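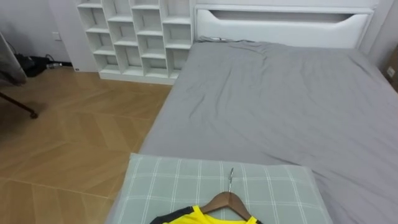

*Our Drullthorpe bed with the grey sheet on, cubby unit at the back.*

Friday, September 14, 2018

I said back in February that I'd write this up once we'd lived with it for a bit, and then the summer came along and I didn't. Sorry to the couple of you who emailed! So, the Drullthorpe bed, seven months in, with the bedding and the shelving thrown in as well because they were all bought in the same mad fortnight and I have opinions on the lot.

Quick background. The old bed was a metal thing that squeaked if you so much as thought about turning over, and it had a barred headboard that pillows disappeared through in the night. I wanted something white, low and plain, with a headboard you could lean on. I also wanted to stay under £450, which cut out an awful lot of what I liked the look of. The Drullthorpe was £441 with delivery. The one I very nearly bought was the Amegashie at £446, so there was nothing in it on price, and I went back and forth between the two for ages like a complete wally. The Amegashie has a padded headboard, in fabric, and I have a history with fabric and cups of tea. That settled it.

## Putting it together

It came in three boxes, one of which was so heavy that it lived in the hallway for two days while I waited for someone to come round and help. The instructions are pictures only and mostly very good. Page six is not very good. On page six there are two rails that look identical and aren't, and if you get them the wrong way round you won't find out until the slats don't drop in properly and you have to undo the lot. Look for the rail with the extra hole near the end and put that one on the left as you stand at the foot.

Apart from that it was an afternoon's work, with a stop for a sandwich. You get one of those bent little keys and I'd throw it straight in the drawer and use a proper one, my knuckles were raw by the end. All the bolts were there, plus one spare, and I've kept it in the kitchen in the jar with the picture hooks.

## The headboard

I bought the bed for this really. It's a wide white panel with a bit of a shine to it and there's a long slot cut into the upper part, with slanted ends, that makes a shallow shelf. It looks smart and much more expensive than it was.

As a shelf it's a mixed bag. My phone goes in it fine, and my glasses, and a thin paperback lying down. A glass of water I wouldn't risk. Nothing tall will go in at all, so if you're hoping to do away with a bedside table, you won't. Things also have a way of coming out of the slot and ending up on the mattress by morning, charging leads especially – they've got just enough spring in them to work their way over the lip. I tried a blob of sticky tack and that held for a week.

The shine is lovely and it shows every fingerprint. A slightly damp cloth and then a dry one gets it clean in no time, but you do have to do it, and the inside of the slot collects dust like you wouldn't believe. I go along it with a sock over my hand.

For leaning on, it's solid. No wobble, no knocking against the wall. It's hard, obviously, so for a proper Sunday read you need a couple of pillows stacked up behind you.

## The sheet

The fitted sheet is a Zildale, plain grey, sold as 400 thread count. I'm never sure how much that number means, but it's a nice sheet. Smooth, not shiny, cool when you get in. I bought 2 so that there's always one on and one in the wash, and they've both been round the machine more times than I can remember without going bobbly.

Creases, though. If you want a bed that looks like a hotel you will be ironing, and I'm not going to be ironing a fitted sheet, so mine has soft wrinkles up near the pillow end and a few going off across one side and I've made my peace with it. Taking it out of the dryer while it's still a touch damp and putting it straight on helps a bit. So does having someone on the other side to pull.

The grey was a good choice by the way. White bed, white shelves, I'd have felt as if I were sleeping in a fridge with white bedding on top. It doesn't show fluff too badly either.

## The pillowcases

I didn't want everything grey and white, so I picked up a pillowcase in a pale sage green with a thin white check. Also Zildale, different range. It's a very gentle green, more so than it looked on the website, and it goes with the grey better than I'd dared hope. The fabric is a little crisper than the sheet. One seam had a loose thread when it arrived and I snipped it, and that's been the end of that.

My one moan is the flap on the inside. It's short, so a plump pillow starts poking its way out, and you find yourself stuffing it back in every time you make the bed. If you've got flat old pillows you'll never notice.

## The base and the foot end

There's no footboard on the Drullthorpe and I've come round to that completely. The base is white like the headboard and sits low, right down at the floor, so there's no gap underneath for things to roll into. (No under-bed storage either, so think about where your suitcase will go. Ours is on top of the wardrobe, looking precarious.)

With no footboard you can get at the mattress corners properly. On the old bed, changing the sheet meant jamming my hands down between the mattress and the bars, and I'd lose skin doing it. Now I just stand at the end and pull it round. I will say the Zildale isn't the deepest of fitted sheets. Our mattress is a dark grey one and you can see a bit of it peeping out below the sheet at the corner, which doesn't bother me with grey on grey, but with a white sheet it'd annoy me every single day. If your mattress is a thick one, or you use a topper, go up to the extra deep version.

The foot end has also turned into the place where everything gets put down. Pillows get piled there while I'm doing the top half, clothes land there on their way to the wardrobe, and at the moment there's a bright yellow top that seems to spend more of its life there than it does hung up. A footboard would at least stop the pillows going over the edge. Swings and roundabouts.

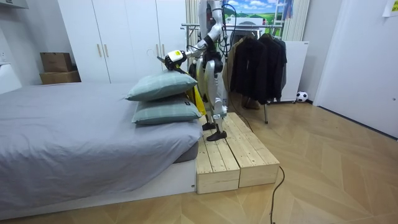 ## The shelving

The tall white cubby unit next to the wall is by Brakex, four squares across, and it was an afterthought. I'd measured up for a chest of drawers and then changed my mind in the shop. As it happens the white is a near match for the bed, which was pure luck because I never checked.

I like open squares for jumpers and towels, where you can see what you've got and pull it out in one go. For anything small it's hopeless without boxes, and boxes to fit cost more than you'd expect once you start adding them up. Do please fix it to the wall, it comes with the brackets and it's a tall piece of furniture. The backs of the squares are open to dust as well, so it wants doing when you do the headboard slot. I've added it to the list.

It was much easier to build than the bed, though you need a clear bit of floor to lay it out on and a second pair of hands to stand it up.

## A note on hangers

Somebody asked in the comments last time what hangers I use, and it's just the brown wooden ones with a metal hook. They hold the shoulders of a sports shirt out nicely so you don't get those little pointy bits you get from wire ones. Take one with a decent curve to the arms. I lay the hanger flat on the bed, sort the shirt out on it and then hang the whole thing up, so I suppose a nice firm mattress is part of the system.

## Would I buy it all again?

The bed, yes, tomorrow. I've tightened the bolts once since February and it's been silent ever since, and after the old squeaker I'd pay £441 for that on its own. The slot is prettier than it is handy and page six wants redoing.

The grey sheet, yes, in the deeper size. The green pillowcase, yes if your pillows are on the flat side. The Brakex unit I'd probably buy again but I'd price up the boxes first.

I did go and have another look at the Amegashie while I was in town, just out of nosiness. The padding is very comfortable. The one on display had a tea-coloured mark on it!

Next up will be the bedside lamp, if I can ever get the shade to sit straight.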